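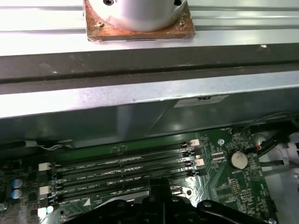 Grooved metal rail with a copper-colored plate.

The owner of Treleck, a repair counter in Gezer, has been fixing desktop computers for 18 years and wants people to stop buying new ones. I went in with doubts. Someone who sells repairs would say that.

"A machine that feels slow usually has a full drive and too little memory," the owner told me. "People spend 2000 on a new one and get the same clutter back by November."

Fine, but what about parts? The answer came slower this time. "Some boards I can't get anymore. Then I tell the customer to let it go."

How often does that happen? "Less than you'd think." No figure was offered, and I asked twice. 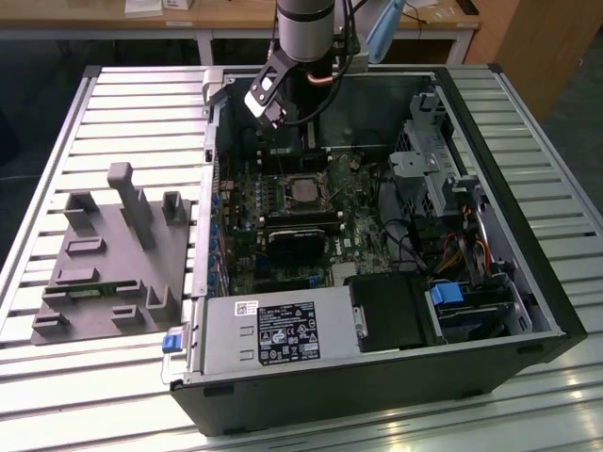

An open tower on its side, processor in its socket.

I also asked about the yearly care plan, which I think is poor value for anyone who can hold a screwdriver. "Then don't buy it," the owner said. "Half my regulars never have."

I still wouldn't pay to revive a cheap desktop. For one that cost 3000, I might ask for a quote first.

Last updated: November

Comments

Ana: My old tower is still going after a memory upgrade. Cost me very little.

gladtobeoffline: You let them off easy on the parts question.

Contact | © Lirnusix | Back to top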